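Werkbuch Projekt Sarmiento, Oktober
Eintrag von Imelda Samonte

Die Beschaffungsliste für den Zweiarm-Platz ist immer noch nicht fertig, und ich schreibe jetzt einfach auf, wie weit ich gekommen bin, dann muss Wayne nicht wieder meine Zettel zusammensuchen (die Hälfte davon klebte letztes Mal an der Kaffeedose, entschuldige nochmals, Wayne!). Für Verschleißteile und Kleinkram haben wir bis Jahresende noch 700 Euro. Das klingt nach einer ganzen Menge, bis man anfängt, Greiferfinger zu kaufen.

Angefangen habe ich also mit den Fingern. Gelteo bietet sie nur paarweise an, was mir recht ist, und ich hatte um ein Angebot über fünf Paar gebeten, dazu die passenden Schrauben und ein Satz Kabelhalter. Gekommen sind 661 Euro, und ich habe mich ungefähr eine Minute lang gefreut, bis ich weiter unten die Versandkosten gesehen habe: 55 Euro, zusammen also 716. Sechzehn Euro drüber! Ich habe dort angerufen und sehr nett mit einer Dame gesprochen, die versprochen hat, wegen einer günstigeren Versandart nachzusehen. Bisher keine Antwort, ich frage morgen früh noch einmal nach.

Wayne meint, wir sollten die Finger fürs Erste gar nicht tauschen. Ich habe sie mir daraufhin noch einmal gründlich angesehen und bin hin- und hergerissen. Staub und graue Schrammen haben sie, vor allem vorne zur Spitze hin, aber ob das nur Aussehen ist oder ob die Fläche darunter gelitten hat, sehe ich so nicht. Da muss jemand mit der Lupe ran, am besten mit ausgebautem Finger. Die Schrauben sitzen in ihren Vertiefungen unten am Ansatz, da kommt man mit dem kurzen Inbus hoffentlich gut hin. Bitte beim Ausbauen gleich die Schraubenlänge notieren, die fehlt nämlich in meiner Anfrage an Gelteo, und ich möchte nicht raten. 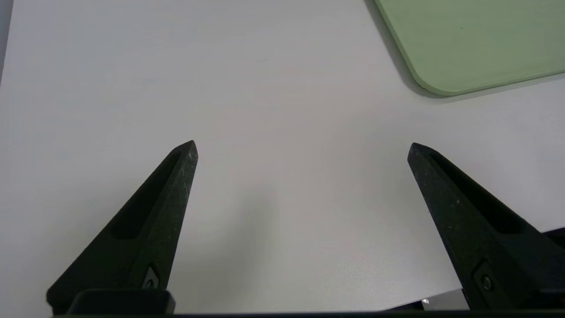
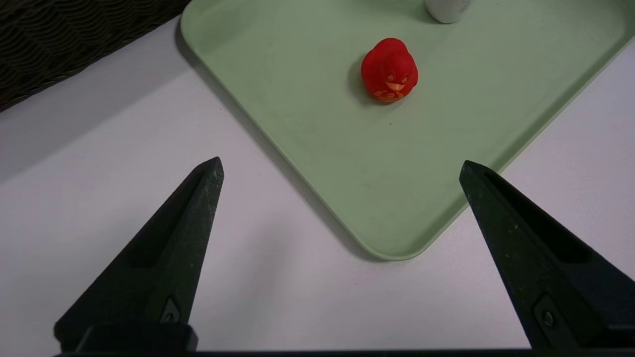
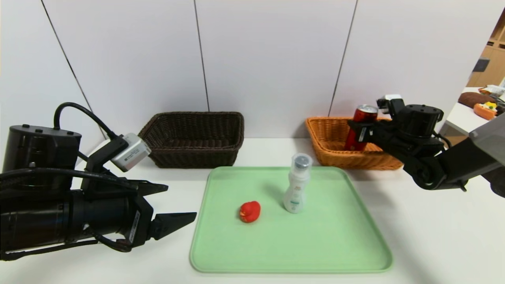
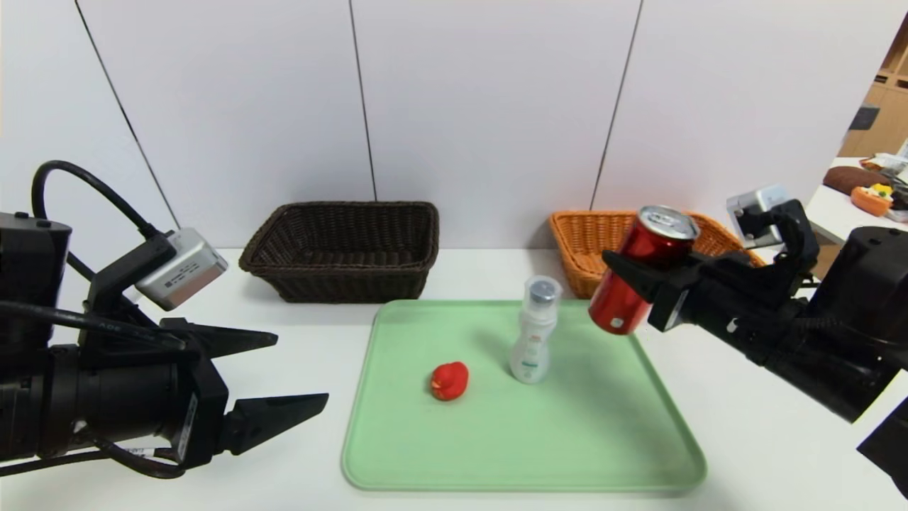
Zweiarm-Platz im Betrieb; auf den letzten beiden Bildern ist der linke Greifer offen, der rechte hält die rote Dose.

Zu den Kabeln. Am linken Arm steht die Schlaufe ziemlich weit nach oben heraus, und mir wird jedes Mal ein bisschen mulmig, wenn ich mir eine Drehung in die falsche Richtung vorstelle. Clarkon hat flexible Führungen im Katalog, die man von der Seite aufklipst, ohne den Stecker abzunehmen, das wäre mir sehr sympathisch. Einen Preis habe ich noch nicht, nur die mündliche Auskunft, dass sie auch kleine Mengen schicken. Wenn wir die nehmen, fallen die Kabelhalter bei Gelteo weg, und dann könnte die Rechnung unter dem Strich sogar passen. Wayne, schaust du bitte, welchen Durchmesser wir brauchen? Und zwar mit dem Messschieber und mit beiden Kabeln zusammen, nicht nur mit dem dicken.

Die Handgelenkkameras würde ich in Ruhe lassen. Eine dritte als Reserve wäre schön, das gebe ich gern zu, aber die gehört für mich in den Antrag fürs nächste Jahr und nicht in den Kleinkram. Im Antragsentwurf steht sie schon, unter Zama, in demselben Abschnitt wie der neue Rechner. Ich habe »Ersatzkamera mit Halter« geschrieben, bitte den Halter nicht wieder herausstreichen, sonst liegt das gute Stück am Ende in der Schublade und keiner bekommt es an den Arm.

Dann die Sachen auf dem Tisch, also Tablett, Körbe, Ente, Flasche, Dose. Ich war anfangs dafür, gleich einen ganzen Schwung neuer Gegenstände zu bestellen, und habe es mir anders überlegt. Mit der glänzenden Ente, der weißen Flasche mit ihrer schmalen Schulter und der Dose haben wir schon recht verschiedene Formen beisammen, und die zwei Korbfarben, dunkelbraun und orangebraun, lassen sich wunderbar auseinanderhalten. Ein zweites Tablett in derselben Größe hätte ich trotzdem gern, das nehme ich beim nächsten Einkauf privat mit und reiche den Bon ein. Eine andere Farbe wäre gut, das helle Grün haben wir ja.

Wayne Carrier hat mir nach der Mittagspause noch an den Rand geschrieben: »Lieber drei Paar Finger und dafür die Führungen sofort.« Darüber habe ich den halben Nachmittag nachgedacht, und ich glaube, damit kann ich gut leben. Ich lasse mir von Gelteo ein neues Angebot über drei Paar schicken, ohne Kabelhalter, und trage den Preis hier nach, sobald er da ist.

Offen: Versandart Gelteo, Durchmesser für Clarkon, Schraubenlänge. Inbussatz liegt bei mir im Fach.

I. S.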